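Subject: Re: [grasp-users] Wrist camera vs. fixed camera for the block tasks
Date: October 28, 2023

On the question of camera placement, quoted here so the thread stays readable:

> We have the Nadico two-finger gripper working in simulation with one
> fixed camera off to the side of the table. Success is fine on single
> blocks and falls off badly once there are long pieces next to short
> ones. Before we spend more time on the policy, has anyone compared the
> fixed view against a wrist view on the same runs? Also interested in
> whether the Zeleke controller settings matter here or whether it is
> all vision.
>
> We are limited to one camera stream for now because of how our
> logging is set up.

We did that comparison this month. Short version: the wrist view helped with the last part of the approach and hurt with choosing what to pick. If you can only have one stream, I would keep the fixed one and work on the approach some other way.

The setup was the Sirkness arm model with the same Nadico gripper you have, on a plain table with colored blocks, bars and cubes. Starting poses were random but saved, so both cameras got the same layouts. We ran 700 episodes for each view. With the wrist view, 369 of them ended with the right object lifted and held. The fixed view did better than that overall, but I had to throw out part of that batch for a logging fault and I don't want to post a number until I have rerun it.

Most of the wrist failures were decided early. The camera gets close, one object fills the bottom of the view, and whatever is behind it is mostly hidden. A long block behind a cube can look like two separate pieces, one on each side. A thin bar that goes behind the cube gives you one end and no idea of its length or where its middle is, and the middle is where you want to close the fingers.

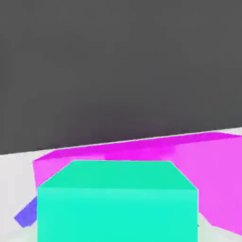

The policy has no memory of the earlier frames in our version, so it works with what it has at that moment. It would often aim for the visible end of the bar, close on it, and lift it off balance. We tried feeding in the previous 2 frames and that made a small difference, mostly on the bars. I would try a longer history before changing the network.

The fixed view has the opposite problem. It sees the whole layout at the start, so it picks the right piece, and then the gripper itself gets in the way just before contact. With the cubes this didn't matter much because there is slack in the opening. With the bars it did. A lot of those failures were a finger landing on top of the bar.

As for the Zeleke controller, it matters, but less than the camera. The default gains are stiff enough that a finger landing on a bar pushes the arm model into a joint limit and the episode ends. Lowering the stiffness along the approach axis only, and leaving the other axes alone, let some of those recover. If you lower all of them the arm sags sideways and you lose accuracy on the cubes. Check your time step too. Ours was too coarse at first and contacts were jittery in a way that looked like a control problem for several days.

Two things I would do in your place:

Save the layouts and replay them with each view. Comparing averages over different random layouts told us very little.

Move the wrist camera back along its mount before giving up on it. Ours was at the Zanolside default offset, close to the fingers. We have started a batch with it further back and tilted down a bit more. Too early to say anything about the success rate, but less of the view goes to whatever is nearest.

I haven't tried any of this on the real arm. Our table at the lab is shiny and I expect the colors to be harder to separate there than in the simulator, where everything is flat and saturated.

I can share the layout files and the replay script. They assume our folder structure, so you would need to edit the paths at the top. What field of view is your fixed camera using, and is it above the table edge or level with it? If it's low, you may be getting the same hidden-piece problem from the side view too.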